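Home Guides Repairs Parts Forum
Search guides...

How to Strip Down an Old Office Desktop for Parts

By Zulema Villalba
Tuesday, August 26, 2025
77 shares 3 comments

Office towers that get replaced on a schedule usually have plenty left in them. The memory, the drive and the power supply can all go into other machines, and the bare case is easy to recycle. This guide covers the order I use, which keeps the small parts out of the way of the fragile ones.

You will need a Phillips screwdriver, a small tray for screws, anti-static bags, a soft cloth and some rubbing alcohol. A wrist strap is a good idea if your floor is carpeted.

1. Shut down and unplug

Copy off anything you want to keep before you start. Shut the computer down, pull the power cord, then hold the power button in for a few seconds. Disconnect the monitor, keyboard and network cable.

2. Lay the tower down and open it

Put the case on its side with the removable panel facing up. On many office models the panel is held by a latch or by two screws at the back. Slide it toward the rear and lift. Blow out the loose dust outdoors if there is a lot of it.

3. Take a look at the cable routing

Draw a quick sketch of where each plug goes. Power bundles often pass through or behind the drive cage, and they are hard to figure out once they have been pulled loose. I label mine with masking tape.

4. Remove the cooler and the processor

Loosen the cooler screws a little at a time, working corner to corner. Twist the cooler gently before lifting so it does not drag the chip up with it. Raise the socket lever, open the metal frame and lift the processor straight up by its edges. Wipe off the old paste and bag the chip. Leave nothing resting on the socket, where bent pins or contacts will ruin the board.

5. Lift out small metal pieces before the larger parts

Brackets and plates should come straight up and go into the tray. Keep them well clear of the open socket on the way out.

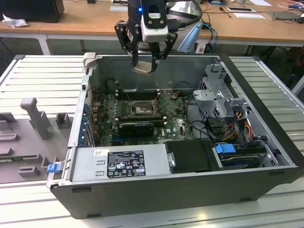
6. Pull the graphics card and memory

Open the expansion slot latch at the rear, release the clip at the end of the slot and draw the card out evenly. Push back the memory clips and bag each stick.

7. Remove the drive and power supply

Unplug the data and power cables from the drive, then slide it out. The power supply comes last. Never open its housing.

Filed under: Desktops, Salvage
Share Print Next guide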